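Paltdale workshop clear-out - the gallery

Sat 18 October. Finally got round to putting these up. Most of the pictures went on the old page and I'll move them over when I get a minute, so for now it's mainly my notes on what went where, plus the bench. Comments still open at the bottom.

Quick background for anyone coming in from the Nurnham list. We had the long room until December last year, then the short one, and everything got carried across in a hurry and put down wherever. Boxes on boxes. Took us 6 evenings to get it back to something you can work in.

The shelves
Back wall first. Two came down, one went back up a bit higher. Still not level, I know. Paint tins on the bottom now, glue and tape on top.

The drawers
Labels redone. The old ones said things like "misc 2" and "misc (good)". Screws by length, washers all together becuase life is short. Allen drawer is the sticky one - lift then pull.

The Crichton cabinet
Came with the room, weighs a ton, staying where it is. Key is on the hook. Holds 40 of the small jars if you don't stack them, nearly 50 if you do. Please don't stack them.

Floor
Swept, then swept again. The mat by the door went in the dumpster, new one is on order. Bring shoes you don't care about until then.

The bench
Small stuff gets sorted here now, pale wood down the sides, black top. Clear or whitish round pieces sit in a row on the light wooden board, one lot stacked up.

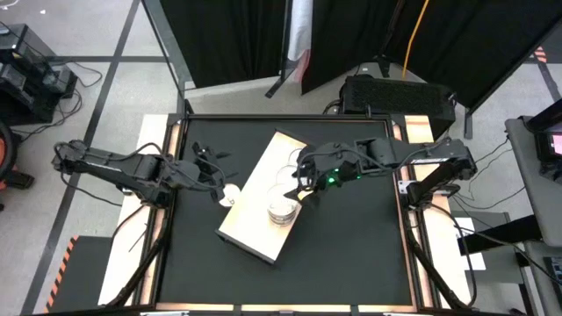 Same rule as the jars, keep the piles low. Wipe the top down with the blue cloth and not the yellow one, the yellow one is for the sink and it leaves fluff on everything. Boards go back on the rack by the window, long edge down.

Still to do
Window catch. The light over the sink. Somebody's bag of offcuts, which has been under the stairs for 5 weeks and is going out with the trash if it's not claimed.

More pictures when the shelf is straight. Old page stays up til then - the link is in the side bar, scroll down past the opening hours.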